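Radura Tabletop: data card

Maintainer: Kulsoom Mohmand
Last edited: April 5, 2022

Summary

Radura is a set of 1,297 two-arm teleoperated table-clearing episodes, of which 1,248 passed review. It was recorded to check a claim in our own January report: that a policy called Panetti, trained on wrist views alone, sorts dishes from trash as well as one that also gets the head view. I doubted the claim then and I still do.

What is recorded

Two wrist streams, one head stream, joint positions and gripper width. Dishes belong in the gray rack, trash in the clear container.
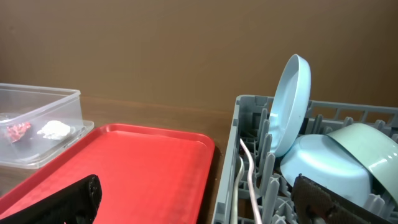 The wrist-only policy was scored on final object placement. That favors it, because an arm that drops a bowl, fumbles it twice and gets it into the rack on the last try scores the same as a clean run. The Arain baseline was scored by a stricter script in the same report, so the two columns in that table should never have been printed side by side.

Known problems

1. Object variety is poor. The same few dishes in pale blue and mint green come back all through the set, and a policy could learn "pale and round goes in the rack" and do fine.

2. Clear plastic is hard on depth estimates. We ship no depth maps and would not trust any made from these streams.

3. The other arm drifts into the wrist view, often blurred. We did not mask it. A crumpled wrapper and a white fork can share a view with half an arm, and we can't say which of these the policy attends to.

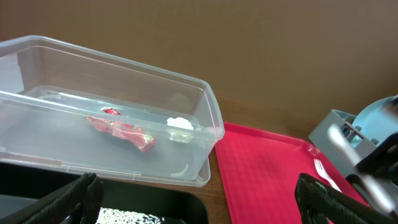 4. Success labels come from one reviewer. There is no second pass, so there is no agreement score to report.

Splits

Training uses 700 episodes. The rest of the reviewed set is held out, but it shares the table, the lighting and the objects with training. Call it a repeat test. It says nothing about a new kitchen.

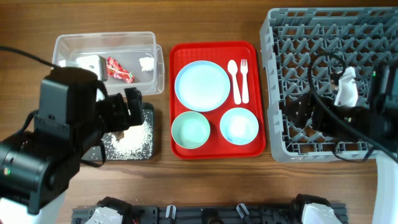
Figure 3. Head view: tableware on the red tray, trash container at upper left, rack at right.

Results so far

Osirov, the three-view model, beat Panetti after 4,000 training steps when both were scored with the strict script. We ran one seed each. Please don't cite this as a finding until someone has run more.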